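Section 4. Running the Countertop Demo on Open Day

Welcome to the fun part! Once Skuvlow is installed and the Clurkia scene pack has loaded, you can put a simulated arm to work in front of your guests. Visitors at the Bergeron open day crowded up to the screen for this one, and kids asked the best questions.

1. Open the Plundska kitchen scene and wait for the arm to appear.

2. Select the wide view. Let guests look over the whole room before you move anything.

3. Bring the gripper down slowly over the gray circular plate, keeping the fingers pointed at the counter.

4. Switch to the close view for the phone demo. 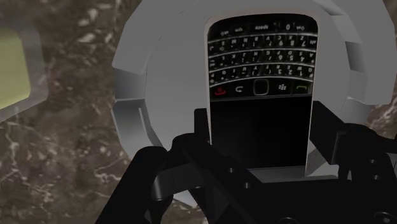

Figure 4-1. Close view: phone held in the gripper, keyboard end up.

Note: The close view is great for showing how the fingers meet the sides of an object. Pause as long as people want to look!

5. To change objects, open the gripper with the phone resting on a surface, then raise the arm straight up.

6. Go back to the wide view and ask a guest to pick the next target. The sponge and the kettle are both crowd favorites.

Caution: Watch the kettle handle when you swing the wrist sideways. A bump there will stop the run, and you'll have to reload the scene.

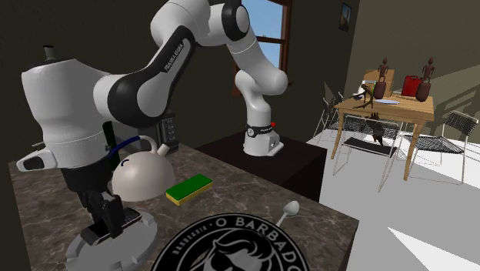
Figure 4-2. Wide view: Franka Emika arm with the gripper over the round plate, kettle and sponge nearby.

7. Let the guest drive. Set the speed to 2 for first-timers.

8. Choose Save Run if they'd like to take a replay home. The log holds 3,000 runs, and we filled 186 slots by lunchtime in December.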